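Call for participants: living with a cannabis prescription, and waiting for it
Plidholm Diary Study, second round

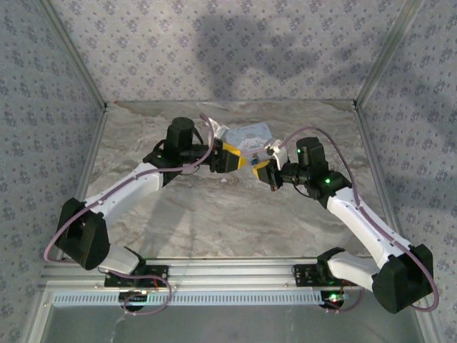 Arlindo Andrade wrote to us in September that the prescription itself was the easy part, and that he would like somebody to ask one time what happens between the clinic and the front door. He had a repeat prescription for oil, the doctor had signed it, the money had left his account, and after that he spent the better part of a month on the telephone. He asked if our next study could be on this and leave for once the question of whether the medicine works.

We have read many messages of this type and we agree with him. The second round of the Plidholm Diary Study is therefore only about supply: ordering, paying, waiting, receiving, and what people do in the gap when the medicine does not come. We are now looking for patients and carers in the United Kingdom who would keep a short diary for us.

Who we are

Plidholm is a small research project, paid from the budget of Bezerra, a company that makes patient research for clinics and pharmacies. We do not sell medicine and we do not prescribe it. Bezerra also does paid work for Suner, an importer, and we think you should know this before you decide. Suner has no access to the diaries and does not see the report before the participants see it.

In the first round we had an online questionnaire, which 224 people completed. It gave us a general picture, but a questionnaire asks a person to remember, and people do not remember well on which date they rang a pharmacy or what they were told. Several people wrote in the comments box that they had kept their own notes on paper and would be glad to send these. From there came the idea of the diary.

Who can take part

You can take part if you are an adult living in England, Scotland, Wales or Northern Ireland, and you have a current prescription for a cannabis-based medicine from a specialist doctor. It can be an oil, capsules, flower for a vaporiser or any other form. It can be private or from the NHS. We would especially like to hear from NHS patients, as very few of them answered the questionnaire.

You can also take part as a carer, if you order or collect the medicine for another person, for example for your child or for a parent. In this case you write the diary from your own side. We will not ask for the medical notes of the person you care for.

Unfortunately we cannot include people who use only shop-bought CBD products, or people who have had a first consultation but no prescription yet. We know that this second group has a lot to say about waiting. We hope to come back to you in a later round, and you are welcome to leave your address so that we can write to you.

If you work for a clinic, a pharmacy or an importer, please do not apply as a patient, even if you are one. You may write to us separately.

What we ask you to do

The diary runs for eight weeks. You make an entry each time something happens with your prescription: you request a repeat, you receive a payment link, you call somebody, somebody calls you, the parcel arrives, the parcel does not arrive. If nothing happens in a week, you tick a box which says so, and this is enough. An empty week is also useful for us, so please do not invent an entry to be polite.

One entry takes a few minutes. You can write it on your phone, on a computer, or in a paper booklet which we post to you with a prepaid envelope. You may also leave it as a voice message if writing is painful or tiring for you. Spelling and grammar are of no importance. The person who writes this page did not grow up with English and has much sympathy.

There are two interviews by telephone or video, one before the diary starts and one after it ends. In the first we go through how you normally order and what you pay. In the second we look at your diary together, and you can correct us where we have understood something wrongly. You can have a friend or a family member with you, and you can ask for a break at any moment.

We will ask for the name of the product and the price, since substitution is a thing we want to understand – when the usual product is out of stock and another one is offered, who tells the patient, and how early? We will not ask you to send a photograph of your prescription. Please do not post us any medicine or packaging.

What you get

Each participant receives £65 as a bank transfer or as a shopping voucher, as you prefer. Half is paid after the first interview and half after the second. If you stop in between, you keep what you have already received and you do not have to give a reason.

If you receive benefits, a payment like this may need to be declared. We can give you a letter which says what it was for, but we cannot advise you on your own case.

What we cannot do

We cannot help with the prescription itself. If your medicine is late during the study, we will write it down, and we will feel sorry, but we are not able to ring the pharmacy for you or to speed up an import. We also cannot recommend a clinic. Please do not change your dose or your way of ordering because of the diary. If you become unwell, contact your doctor or call the usual NHS services, and not us. The diary is read during office hours only and we may see an entry some days after you wrote it.

Your information

Your name and your contact details are kept apart from your diary and are deleted when the payments are finished. The diaries are stored with a code. In the report we change details which could show who you are, such as a small town or a rare condition. Clinics and pharmacies are not named in the report either, which some people in the first round did not like. We understand this, but our aim is to describe how the chain works, and for this the names are not needed.

We do not tell your clinic, your employer or your landlord that you take part. Letters from us come in a plain envelope with only a return address on it.

You can ask to see your diary or to have it removed, until the day we begin to write the report. We will tell you this day in advance.

Questions we have already received

Some people asked if they must have had a problem with supply. No. If your medicine comes every month on time, we want your diary too, and perhaps even more, as otherwise we would only collect complaints.

Others asked if it matters how long they have had a prescription. It does not. A person on the first repeat and a person who has done it for years see different things.

One carer asked if two parents can share one diary. Yes, they can, but please put your initials at each entry. There is one payment per diary.

Another question was about moving to a different clinic in the middle of the study. This is fine, and please write it in the diary with the reason if you want to give one.

How to apply

Please fill in the short form on the Plidholm page, or send a letter to Plidholm Diary Study, care of Bezerra, and mark it "second round". Tell us in a few lines if you are a patient or a carer, in which part of the country you live, what form of medicine it is, and how we can best reach you. Please leave out your diagnosis at this stage – we do not need it to decide.

Applications are open until 25 Nov 2022. Everybody gets an answer, also those we cannot include. If we have more applications than places, we will choose so that we have different parts of the country and different forms of medicine in the group, and the others go on a waiting list. We are aware that one more waiting list is not what you were hoping for.

If the form does not work with your screen reader, write to us and we will do it with you by telephone.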